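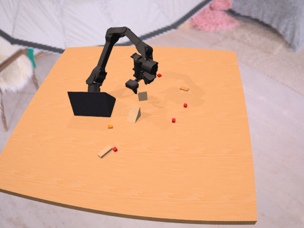 Materials and Making

Why Does Wood Have Stripes?

Reading time: 5 minutes

Run your finger across a wooden table, a floor or an old door. You will probably find lines. Some are pale and some are dark. Some are straight, and others bend into loops. These lines are called the grain, and they were made while the tree was alive.

How a tree grows wider

A tree gets taller at the tips of its branches. It gets wider just under the bark, in a layer so thin that you would need a microscope to see it well. This layer is called the cambium (say "KAM-bee-um"). It makes new wood on its inner side and new bark on its outer side.

In places with a cold winter, the tree does not grow at the same speed all year. In January the cambium is resting. When spring comes, there is plenty of water and the tree grows fast. The wood it makes in spring has big cells with thin walls, and it often looks pale. Later in the summer, growth slows down. The cells are smaller and their walls are thicker, so the wood looks darker.

One pale band and one dark band together make one year of growth. If you look at the top of a stump, you see these bands as rings.

The town of Musgate had an old oak by its school that was cut down after a storm. Its stump has 167 rings. That means the tree was already growing long before the school was built. The rings near the middle are wide, from when the tree was young and had lots of light. Some of the outer rings are as thin as a fingernail.

From rings to stripes

A stump has circles, but a board has stripes. How can both come from the same tree?

Think of a roll of paper towels. From the end, you see a spiral of layers, almost like rings. Now imagine slicing the roll from top to bottom. On the cut side, the same layers would show up as long lines. A log works in much the same way. A sawmill cuts it along its length, so each ring shows as a line that runs down the board.

The pattern depends on where the saw goes. There are 2 main ways to cut a log:

Plain sawn. The log is sliced straight through, like a loaf of bread turned on its side. Many of these boards have arches and pointed loops in the grain. This way is quick and wastes little wood.

Quarter sawn. The log is first cut into four long wedges, and then each wedge is cut into boards. The grain lines are close together and mostly straight. These boards cost more, but they stay flatter.

What is a knot?

A knot is the place where a branch joined the trunk. As the trunk got wider, it grew around the bottom of the branch. When the saw cuts through that spot, you see a round or oval mark with the grain curving past it, like water in a stream going around a rock.

Knots can be harder than the wood near them. Sometimes a knot is loose and falls out, and the board is left with a hole.

Why wood moves

Wood keeps taking in water from the air and letting it out again, even years after it was cut. On damp days it swells a little. On dry days it shrinks. Almost all of this happens across the grain - a board gets wider or narrower, but its length hardly changes. This is why a wooden door may stick in summer and open easily in winter.

Grain matters for strength, too. Wood splits easily along the grain and is much harder to break across it. People who chop firewood stand each log on its end so the ax can follow the grain.

Try it: make a grain rubbing

You need thin white paper, a crayon with the wrapper peeled off, and a piece of rough wood. An old fence board is good. A smooth, varnished table will not work well.

Lay the paper on the wood and hold it still. Rub the side of the crayon gently over the paper, going in one direction. The raised parts of the grain will show up as darker lines. Try another board and compare the two - look for knots, and see which board has lines that are closer together.

Words to know

Cambium: the thin layer under the bark where new wood is made.
Grain: the direction and pattern of the fibers in wood.
Sawmill: a place where logs are cut into boards.

Filed under: Materials, Trees and Plants, Ages 7 to 10

© Varum Learning Pages | Contact us | Back to top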